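4. Setting the code on your Flullik locker lock

Your new lock arrives with the code 2000. So does everyone else's. Change it before you trust it with your lunch.

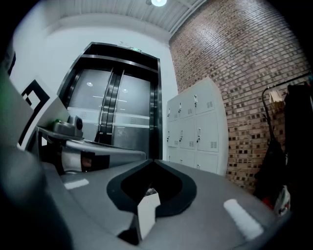
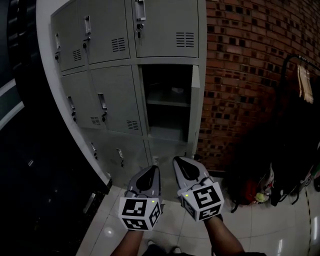 1. Open the locker door and leave it open until step 6. The manual for our previous model put this sentence at the end, and we heard about it.

2. Enter 2000. The light blinks green 2 times.

3. Hold the star key until the lock beeps. It is a small beep. Turn off the radio.

4. Enter your new code, four digits, then press the star key. Your birth year is allowed. It is also the first thing your coworkers will try.

5. Enter the new code again. If the light turns red, you typed two different codes, whatever you may feel about it. Go back to step 2.

6. With the door still open, turn the bolt out and back in using the new code. Now you may close the door.

CAUTION: After 7 wrong tries the lock sleeps for 200 seconds. Pressing keys during this time starts the count over. So does pressing them harder.

Note: Do not write the code on the inside of the door.

Reader comments on this section

Hunuvon: Step 3 didn't work for me until I changed the battery, even though the green light was fine. Might be worth putting that ahead of the radio. Also, the star key on mine is the one at bottom left, and the sticker sheet has it on the right.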